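Single Finger Push Kit for Small Arms

Nalau Push Finger, Mk 2 - with collar, clamp and printed block set

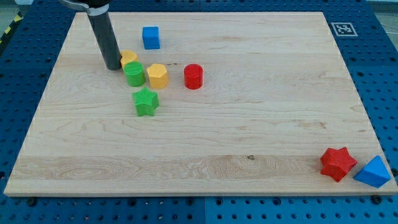
The Nalau push finger is a straight, rigid tool for pushing, nudging and sorting small objects on a flat surface. It takes the place of a two-jaw gripper on arms with a wrist payload of a kilogram or more. There are no motors, no wiring and no moving parts. In normal use the arm holds the finger close to vertical and brings the rounded tip down to just over the board, as it is with the yellow hexagonal block, so that contact is made with the side of the finger near its end. Because the tip is round, it makes no difference which way the wrist is turned when the finger meets a block. The textured surface on the blocks is part of the print file and can be turned off if you want smooth sides.

Who it is for

The kit suits teaching labs, university groups and small integrators who want a simple, repeatable pushing setup before spending money on a powered gripper. It is also used as a reference tool when comparing arms or controllers. A finger has very little play of its own, so most of what you measure belongs to the arm.

If your job involves lifting, look at the Wunetti two-jaw gripper on its own page. The push finger cannot pick anything up.

What is in the kit

One grey push finger, rounded at the lower end
One black mounting collar
One metal clamp bracket with two screws
One hex key
Printed block set in red, green, blue and yellow
Print files for the blocks, supplied by download
Printed setup card

The arm, board, table and location markers are not included.

Fitting

Power the arm down and lock the joints. Remove any gripper from the wrist. Slide the collar onto the wrist flange and turn it until the flat on the collar lines up with the flat on the flange. Push the finger up into the collar until it stops, then close the clamp around the collar and tighten the two screws a little at a time, going from one to the other. Do not overtighten. The screws should be firm with the short end of the hex key and no more.

Most people take 15 minutes over the first fitting. After that it is a quick change, and the collar can stay on the wrist if you only need to swap the finger.

Once the finger is on, enter the new tool length in your controller. The exact length is written on the setup card for each finger and differs slightly from one to the next. Bring the tip down slowly over a sheet of paper and set the zero height when the paper starts to drag. Then raise the working height by two millimetres. Running lower than that will mark a timber board over time.

Check the height at all four corners of your board as well as the middle. A wooden panel bolted down along one edge can sit higher on the far side, and even a slight bow will bring the tip into contact where you don't want it. Thin card under the low corner fixes most cases.

Choosing a surface

We have tried the finger on bare timber, painted MDF, acrylic and a rubber mat. Bare timber gave the most even results with the printed blocks. Acrylic was too slippery, and blocks kept sliding after the arm had stopped. The rubber mat was at the other end, and the taller blocks tended to tip over. Painted MDF was fine at first, but the paint wore through along the paths the arm used most.

A light-coloured board also helps with the camera. Red, green and blue all separate well from pale timber. Yellow is the hardest colour under warm lighting, and you may need to adjust your thresholds or change the lamp. Keep location markers off the working area so that neither the arm nor the blocks can cover them.

How it compares

We ran the push finger against two other tools on the same arm, with the same controller and an overhead camera. The work was done by Ayanda Venter at our test bench, and the task was the same throughout: move a named block to a named spot on the board, then move back to the start position. There were 3,267 pushes in total across the three tools.

Nalau push finger, Mk 2: Best of the three for placing a single block. Easy to model and easy to see past with the camera. Weakest when several blocks are close together, where pushing one block tends to take its neighbours along with it.

Wunetti two-jaw gripper, jaws closed: Nearly as good on cubes. Less consistent on cylinders, which rolled off the flat of the closed jaws when the push was not centred. The wider body hid more of the board from the camera.

Buvholm flat paddle: The quickest way to clear a group of blocks to one side. Poor for single blocks in a crowded area. It has to be turned to face each push, and that adds time.

Shape mattered more than we had planned for. Cubes and hexagonal blocks have flat sides and track well if the push is square to the face. Cylinders need short pushes with a correction after each one. Stars are the most awkward, as the finger can settle in the notch between two points and steer the block from there, or catch one point and spin it. We suggest leaving the stars out until the rest of your setup is working.

The other trouble spot was the edge of the board. Once a block is at the edge there is often no room to get the finger down on the far side of it, and the next push can only send it along or over. Set a keep-out strip in your software of at least 40 mm on all sides, or fit a low fence. We tested without a fence and would use one next time.

Controller notes

The finger works with any controller that lets you set a fixed tool offset. Two settings are worth changing from the defaults.

Speed: Start slow. At higher speeds the blocks leave the tip and carry on by themselves, and the final position becomes hard to predict. Raise the speed only after you have a set of results you trust.

Force limit: Set this as low as your arm will allow without false stops. If the tip comes down on top of a block by mistake, a low limit will stop the arm before the collar takes the load. On the Stankevičius controller the limit is found under the tool menu, and it must be entered again after a change of tool. Other makes may keep it from one tool to the next.

Specifications

Finger: straight, cylindrical, rounded tip
Colour: dark grey
Mounting: black collar with metal clamp bracket
Power: none
Data connection: none
Minimum wrist payload: 1 kg
Recommended clearance above board: 2 mm
Indoor use only

Care

Wipe the finger with a damp cloth. Do not use solvents on the finger or the blocks. Check the clamp screws at the start of each day of use and again if the arm has had a hard stop. Replace the finger if the tip has a flat spot you can feel with a fingernail, as this will change how round blocks behave.

The texture on the blocks picks up dust and timber fibres. An old toothbrush and warm soapy water will clean them. Let them dry fully before they go back on a bare timber board.

Price and ordering

The complete kit is $99 plus shipping. Fingers, collars and clamp brackets can also be bought separately, and replacement blocks are sold by shape. Please give the make and model of your arm when you order so that we can send the right collar. If your flange is not on our list, send us a drawing with the bolt pattern marked and we will tell you whether an adaptor is available.

Mk 1 collars do not fit the Mk 2 finger. If you have a Mk 1 finger in good order there is no need to change it, and we will keep stocking Mk 1 clamp screws until December.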